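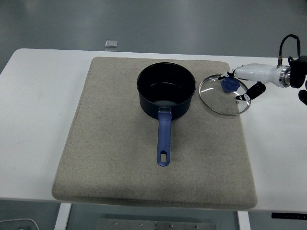 Automation in the Returns and Inspection Hall: A Gallery

Tavberg has handled returned kitchenware for the Honine and Dekau ranges since the hall opened on the Altıntaş site. Until last year every item was unpacked, checked, matched with its parts and repacked by hand. Part of that work is now shared with robotic stations, and this page has been prepared for employees, their families and visitors who wish to know what has changed.

The hall employs 17 people on the day shift and 20 on the evening shift. No position was removed when the stations were introduced. Several positions were rewritten, and the new descriptions were agreed with staff representatives before they took effect in August.

Matching lids and pans

A pan and its lid are placed separately on the mat, and the hand approaches the lid by its knob. Glass lids were chosen for the first stage because they had given inspectors the most trouble. In the year before the change, 849 lids were set aside at Altıntaş as unmatched or chipped.

The station is taught one product at a time. An operator prepares the table, selects the program and remains responsible for the result. Items that the station declines are passed to the manual bench, where they are examined in the usual way.

The role of the operator

Fadime Kozan worked at the manual bench for nine years and now supervises two stations. "I used to lift the same pan all morning," she said. "Now I decide where the pan goes and whether the grip is good enough. My wrists are better. My head is more tired at the end of the day, and I had not expected that."

Her remark was repeated by others in the first staff survey. In response, operators now change places every two hours, and no one is assigned to the stations for a full shift. The manual bench has been kept at its former size — both as a check on the stations and as a change of task for the people who run them.

Training

Each operator completes a course of six sessions, held on Thursday afternoons during paid hours. The course covers safe approach, stopping and restarting, the care of the mats and the recording of faults. Employees who prefer to remain at the bench may do so, and four have made that choice.

Hüsnü Taşdemir, who leads the training program, has asked that experienced inspectors write the fault lists themselves. The first list ran to two pages and was written largely at the lunch table. It includes entries that no supplier had proposed, among them the loose knob that turns freely under the fingers and the handle that sits slightly to one side.

What remains to be settled

The stations are slower than a practiced inspector on mixed deliveries, and the evening shift has requested a different layout for the packing side. Both matters are under review. A further 3,000 items will be processed under the present arrangement before any decision is made on additional stations.

Employees may send comments on this page to the training office or leave them at the hall reception desk.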